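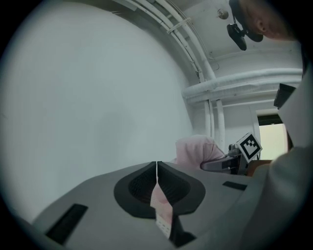
Crinkled strip of pale pink and white paper, faint print near the lower end

Cotari Keepsake Album for Tickets and Receipts
Color: Slate / Moss / Oat
Ships from our Sostum workshop

I'm a paper hoarder. There, I said it! Train tickets, coat check stubs, the receipt from the bakery where we had the really good plum cake - I keep them all, and for years they lived in a shoebox that smelled like an old purse. The Cotari is the album I kept wishing I could buy, so in the end I sat down with my business partner Ertuğrul Ersoy (he does the binding, I do the talking and the pockets) and we worked out how to make it.

Regular photo albums are no good for this stuff. Tickets are long and skinny, receipts are longer and skinnier, and anything that has been through a coat pocket wants to curl up again the second you let go of it. The Cotari has tall, narrow pockets that open on the side, with a thumb notch so you can get things back out without bending the corners. Long strips can be folded once and tucked in behind the divider. I put wristbands and luggage tags in mine too, and one very flat pressed fern.

What you get

Album with 100 pockets, sewn binding, cloth cover
4 fold-out pages for maps and programs
2 ribbon markers
A sheet of blank labels
A cotton storage bag

The pages are uncoated and acid free, from the Cheng paper mill, the same stock we use in our sketchbooks. It takes pencil beautifully and most pens just fine, but very wet fountain pens will feather a little. Try yours on the last page first. The pockets themselves are clear polyester with no PVC in them. That was the one thing I wouldn't budge on, having once peeled a whole summer's worth of movie tickets off a cheap plastic sleeve and watched the printing stay behind.

About fading

A lot of receipts and some tickets are printed on thermal paper, which has no ink on it at all. The print is made with heat, and it goes pale with sunlight, warmth, hand lotion and certain plastics. An album will slow that down by keeping out the light, but it won't stop it. If a receipt matters to you, scan it or make a photocopy while you can still read it, and slip the copy in behind the original. Please don't laminate thermal paper. The hot kind of laminator will turn the whole thing black (ask me how I found out).

For flattening crumpled pieces, I lay them between two sheets of plain printer paper under a heavy cookbook and leave them over the weekend. No iron, for the same reason as above!

Which size?

The Cotari comes in one size, tall enough for concert tickets. If you mostly collect postcards you'll be happier with our Mistmont album, which has wider pockets and a stiffer spine. The covers match, and the two sit nicely together on a shelf. Refill pages are sold separately for the Mistmont only. The Cotari is sewn, so you can't add to it - when it's full, it's full, and you start a new one.

Care

Wipe the cover with a barely damp cloth. Keep the album upright, out of the kitchen and away from radiators. It will get fatter as you fill it, and we've left room in the spine for that.

Orders and shipping

We've now bound more than 1,000 of these, still on the same old sewing frame. Slate and Oat are in stock. Moss is sold out until the new cloth comes in May, but you can leave your email below and I'll write to you when it's here. Orders placed after 23/12/2023 go out once we're back from the holidays. Gift wrap is free, just tell me in the notes box, and if you want a name stamped inside the cover please check the spelling before you hit send. Stamped albums can't be returned. Plain ones can, as long as the pockets are empty.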